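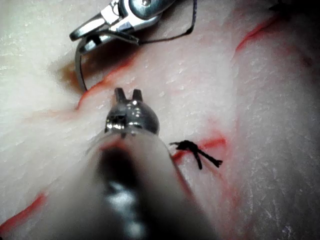

Spring letter from the Brultness Quilters and Menders

Well, friends, we made it to April, and if your sewing room looks anything like mine you are finding thread in the butter dish and wondering where the winter went. Thank you to everyone who came out for the mending evening at the Bárány hall. We logged 1,797 repairs for the year when the sheets were added up, against 1,723 the year before, and I know a good many of those were trouser hems (bless you, whoever keeps taking the trouser hems).

I have been asked to say a little more about hand stitching, as several of our newer members have only ever used a machine and feel shy about picking up a needle in company. Please don't be! My own grandmother taught me on flour sacking at the kitchen table, and I was well into my teens before I could sew a straight line without sticking my tongue out.

Start with a shorter needle than you think you want. A number 8 between is a fine place to begin, and you can go smaller once your fingers have stopped complaining. Cut your thread no longer than from your fingertips to your elbow -- I know it is tempting to cut a yard and save yourself the threading, but a long thread frays and knots and you will spend twice the time picking at it. Run it over a bit of beeswax if you have some. Good light matters more than good scissors, though I would not say so in front of my scissors.

For a torn seam, the backstitch will see you through nearly anything. Start a little before the tear and finish a little after it, and don't pull tight. The cloth should lie flat when you let go of it. If it puckers, take it out while it's only a few stitches, have a cup of tea, and go again.

Wichai Luangrath has kindly agreed to lead the darning table next month, and he is bringing his wooden mushrooms, which some of you will remember from the sock evening. There is room for eight at the table, so do put your name on the sheet by the coat hooks. Bring a sock or a sweater elbow with a hole no bigger than a quarter, and wool close to the weight of the original.

Two small matters before I let you go. The blue cutting mat left behind in March is still in the cupboard, and Petix Fabrics has offered us a box of cotton remnants if somebody with a car can collect it before noon. Call me at home, and let it ring a while, as I am usually out with the beans.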